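Bestville Tenants' Advice Service
By Nandi Van der Merwe, Housing Standards Lead
February 12, 2026
3 min read

1/ The Service has today published its revised guidance on damp and condensation in rented homes. The main points are set out in this thread for tenants, landlords and letting agents.

2/ Condensation remains the most common reason for which tenants contact us during the heating season. In many cases the first question put to the tenant is whether laundry is dried indoors. The guidance asks landlords to inspect the property before any such question is raised.

3/ Drying clothes inside the home is an ordinary part of daily life. A household without a garden, balcony or shared drying area has few other choices. A tenancy term which bans it outright should be referred to us before it is signed.

14 comments · 15 shares

4/ Landlords are asked to check that extractor fans in kitchens and bathrooms work and that they vent to the outside. A fan which only moves air into a loft or ceiling space does not meet the standard we recommend.

5/ Windows should open and close without force. Where trickle vents are fitted, they should be clear of paint and sealant. Tenants are asked not to tape over vents, and to tell the landlord in writing if a draught makes a room hard to heat.

6/ Small items such as socks may be hung from a rail with clips. Space should be left between them, and the door to the room kept closed with a window slightly open. 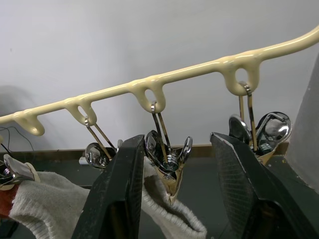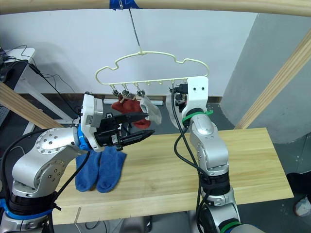

HOME AND HOUSING

7/ Section 2 of the guidance deals with reporting. A report should give the room affected, the date on which the damp was first noticed and any effect on health. Photographs are helpful but are not required.

8/ Landlords should acknowledge a report in writing and offer an inspection within 15 days. Where a child, an older person or anyone with a breathing condition lives in the property, we ask that the visit be treated as urgent.

9/ Cleaning mould from a wall does not deal with its cause. The guidance therefore asks that the inspection cover gutters, pointing, pipework and insulation as well as the marked surface. The findings should be shared with the tenant in full.

13 shares

10/ Section 3 covers disputes. If the parties cannot agree on the cause, either may ask the Service for a joint visit. These visits are arranged by Gijs Van Rooij and are free of charge to both sides. Neither party is bound by the outcome.

11/ The Service thanks Abdelghani Tahiri and Trí Doãn for their work on the revised text, and all tenants and landlords who replied to the consultation.

12/ Printed copies may be collected from the front desk. A large-print edition will follow. Requests for other formats should be made to Định Võ at the same office.

13/ The guidance will next be reviewed in June. Comments received before then will be considered as part of that review.

2 comments · 3 shares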